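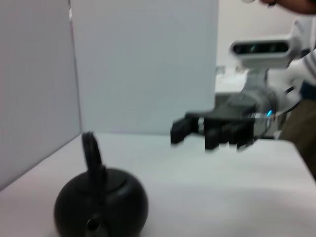 *Teapot station, right hand, wrist view.*

To: Lornent evaluation list
Date: 2024-01-11
Subject: Re: Moroz hand kit, trial terms

> The Cultau office asks whether the 60-day trial covers the hand alone or the hand with its mounting parts. We would also like to know if the loop-handled teapot is an accepted test object.

The trial covers the hand, the wrist adapter and one set of spare fingertips. Arms and sensor heads remain the responsibility of each site.

The teapot is accepted. Please record at least 6 sessions with it and report results on the standard form. Sites that expect to exceed 400 grasps should request a second set of fingertips in advance; delivery from Jokthorpe takes around 6 working days.

Evaluation Office, Lornent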